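Chapter 4

What Will It Really Cost? Buying and Budgeting for a Small Robotics Lab

In this chapter you will learn to:
write down what a piece of equipment is for before you look at prices
tell the purchase price apart from the cost of owning the thing
plan a budget that leaves room for the boring items
read a supplier's quote and spot what has been left out

I bought my first robot arm badly. I'd seen a demonstration, I had some money that had to be spent before the end of November, and I signed for the arm with the longest reach I could afford. It came on a pallet. The pallet wouldn't go through our door, and once we'd unpacked everything in the corridor we found we had no table strong enough to bolt it to, no gripper (sold separately!) and not a penny left for either. The arm spent the winter under a dust sheet.

I tell that story to every new group because most of them are about to do the same thing with better intentions. So before any catalogues come out, I'd like you to spend a whole chapter on planning. You can read it in an afternoon, and it will be cheaper than my winter was.

4.1 Start with the job

Write one sentence saying what the equipment has to do. Mine, when I finally got round to it, said: "Pick up soft household objects from a table and put them in a cupboard." It's a plain little sentence, but look how much it settles. The objects are soft, so I don't need great force. They're on a table, so the reach is modest. There is a cupboard, which means a door, and a door means a handle that the fingers have to get round.

Nélida Fuentealba, who taught me most of what I know about purchasing, used to send my requests back with the sentence underlined and a question mark next to it. If she couldn't tell from the sentence alone whether a given machine would do, the sentence wasn't finished. I found this maddening at the time and I now do it to my own students.

Once you have the sentence, turn it into a short list of requirements. Keep two columns, "must" and "would be nice", and be strict about the first one. A "must" is something without which you'd send the machine back.

4.2 The workspace is part of the purchase

People budget for the machine and forget the place where it works. I mean the table, the things on it, whatever stands behind it and the lights overhead. For work with cameras this matters a great deal, as a busy background or a bright reflection can cost you weeks.

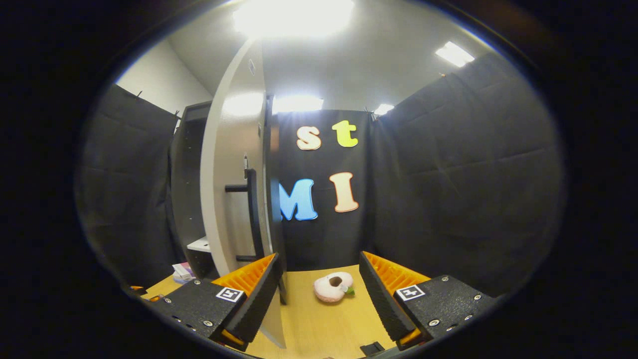

When we fitted out our second workspace I kept every receipt, down to the tape, and the total surprised me. The fittings and props came to 35 per cent of what we spent on hardware that year. None of those items was dear on its own. They were bought in dribs and drabs, by several people, on several cards, and that is exactly how a budget springs a leak.

So give the workspace its own line. Under it I usually put furniture, doors and handles, curtains or screens, lighting, objects to be handled, printed markers, and spare screws in whatever size the fingers take. Soft toys are a bargain, by the way. They're light, they don't break, and you can buy a bagful without asking anyone's permission.

4.3 Arm or hand-held gripper?

This is the largest decision most small labs will make, and it deserves an honest look. If your aim is to record how people pick things up, a gripper held in the hand may be all you need for the first year. It needs no mounting and no safety fence, and you can carry it to another room. If your aim is to have the machine do the job itself, you will need the arm sooner or later, and the only question is when to pay for it.

My advice is to buy in that order if your sentence allows it. You'll learn what your fingers need to be like (wide or narrow, smooth or ribbed) while mistakes are still cheap, and you'll know far more about reach when you come to choose the arm.

Estíbaliz Carrasco disagrees with me here, and she runs a bigger lab than mine, so I'll give you her side. She buys the arm first and designs everything else to suit it - delivery can be slow, and she'd sooner have the long wait out of the way. Both plans work. What doesn't work is buying half of each.

4.4 Reading a quote

Let's take a worked case. A lab asks two suppliers, Felludau and Draselis, to quote for the same gripper kit. Felludau comes in lower. Draselis includes 2 spare pairs of finger pads, delivery and a year of repairs. Felludau's delivery is listed on a separate page, and its pads are sold singly.

Now suppose the lab expects to wear out a pair of pads every 57 hours of use. You can't compare those two quotes until you've worked out how many hours you will run in a year and priced the pads to match. Do that sum before you read on. Then add delivery, and then ask each supplier what happens if a finger snaps in the middle of a project.

4.5 Keep something back

Plan to spend 92 per cent of your money and leave the rest alone until the equipment has been running for a term. You will want it. A cable will be too short, or the table will wobble, or someone will ask for a second cupboard with a different handle.

Before you go on to section 4.6, write your own one-sentence job description at the top of a clean page, with the two columns beneath it. We'll use that page for every exercise in the rest of the chapter.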